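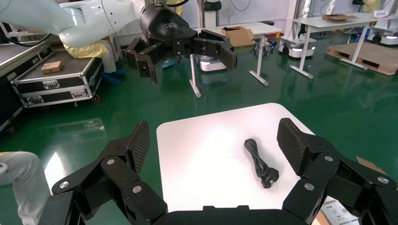 *The power cord between the fingers of the right gripper, at the Rultico hall.*

# Visit to Rultico, 06/09/2019

I went to the Rultico hall with my colleague Robel Wolde. We are planning a packing cell at Geltent, and we wanted to see how two-arm robots do a job that our people do by hand: to put a cord, a cable and a paper sheet in a gift box and close it. We were told that such a job is easy. After this visit I don't think so anymore.

At the entrance we had to cover our shoes, and Maham Usmani gave us the safety rules. The main one is that a visitor doesn't put a hand over a table when the arms have power, also when they stand still. I wrote this down at the time without thinking much about it.

## The job

The hall has a green shiny floor and many small white tables. The box is open, the paper is inside, and the two arms must bring the cables. Mudassar Warraich, who leads the packing tests, explained that the bundle of the power cord is the hard part. The loops are not tied the same way each time, and the plug is heavier than the rest, so it wants to turn when you lift it at the wrong place.

They had made 387 runs with this set of objects before we came. He didn't hide that many of them were stopped by hand.

## What went wrong

On the second run that we watched, the right gripper took the cord by the loop end and started to lift. The plug stayed on the table a moment longer and then swung under the fingers. One prong went between two links of the finger. The program didn't know this. It saw that the fingers were closed, it decided that the grip was good, and it continued to the box.

Now the cord was pulled tight and the other arm was already coming with the thin cable. The two wrists touched. It was not a strong hit, but we heard it, and the robot stopped with error 2728. I asked what this number means and Mudassar said "joint load too high", which can be many things.
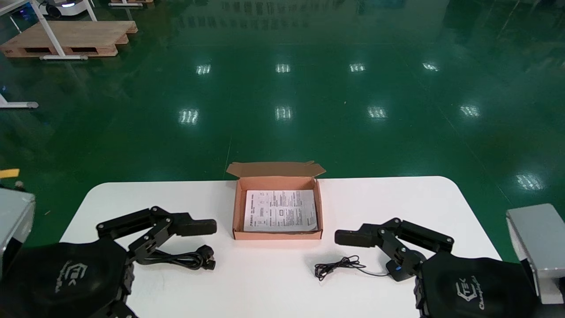 Then came the part that I want our team to read. The operator, Aqeel Jafri, moved one hand toward the table to free the plug. Maham called his name before he reached it. The arms had stopped, but the motors were still holding, and the cord was under tension like a spring. He pressed the emergency stop first, waited for the light on the control box to change, and only after this he opened the finger by hand. The full recovery took 18 minutes, and most of it was for checking the finger links for damage. They found a small scratch and nothing more.

I liked that everybody spoke calmly about it. Aqeel wrote the report himself while we were standing there. He said that after so many stops in a day your hand goes to the table by itself, and I believe him. At our old Rana line I did the same thing more than once.

## What they will change

Rigoberto Ocampo showed us a list after lunch. The grip must be in the middle of the bundle, near the plug, and the lift should pause at a low height to see if the plug comes too. The second arm has to wait until the first one is out from above the table. They also want a soft cover on the finger links from Sterkance, but delivery is not before October.

My question was why the waiting rule was not there from the beginning. Rigoberto answered that it makes each cycle slower and that the customer looks at the cycle time first. This is the same discussion that we have at home.

## For Geltent

Robel and I agreed on these points in the car:

- We ask the supplier for a test with loose cords, and not only with cords in a tie.
- The recovery steps must hang on the wall next to the cell, with the emergency stop as step one.
- Two people are present during all tests of the first month.

I still need to ask Mudassar for the log of the stopped runs. He promised to send it when the customer names are removed.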